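Background Is a Variable. Report It.

Posted 15 October 2025

Most manipulation papers report one success rate per task. The reader gets a task name, a number of trials and a percentage, and is expected to compare that percentage with one from another lab. I think the practice should stop, or at least carry a second number: success with the backdrop changed and everything else held fixed.

The argument is not new. Jurgita Koppel made it in August at the Dellholm workshop, where the policy she presented scored 97 percent in the cell it was trained in. With different panels behind the same table, the score fell far enough that she declined to call the result a success rate at all. The objects, the grippers and the lighting were the same. Her training set held 1000 demonstrations, all recorded against plain gray.

The usual response is to randomize backgrounds in software, by masking the arms and objects and pasting in a new texture. It is cheap and it helps. It also fails in a predictable place – the boundary of anything transparent. A clear cup takes its appearance from whatever stands behind it, and a pasted background does not pass through the plastic the way a printed panel does. For opaque blocks I have no objection to the software method. For containers, I would rather see the walls physically covered.

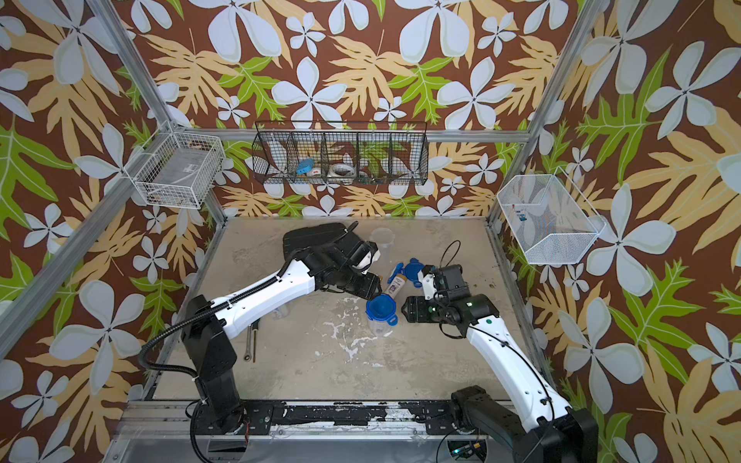
Two-arm cell with floral wall panels; clear containers and a small bottle between the grippers.

Kimutai Lyimo raised a fair objection when I circulated a draft of this piece. Patterned walls are unlike any room a robot will work in, so robustness to them may say little about robustness to a kitchen. I accept half of that. A high-contrast print is a stress test and should be labeled as one. A policy that passes may still fail elsewhere, but a policy that fails has shown a dependence on pixels that have nothing to do with the task, and a reviewer should know it.

Cost is the weaker objection. At Irnine we keep six panel sets, and two people can change them between sessions. The slower part is repeating the trials with matched starting positions, and a lab that cannot repeat its starting positions has a larger problem than wallpaper.

What I would ask of authors is modest. State what was behind the workspace during training. State what was behind it during evaluation. If the two are the same, put that in the table caption, next to the percentage.

Saulius Pētersons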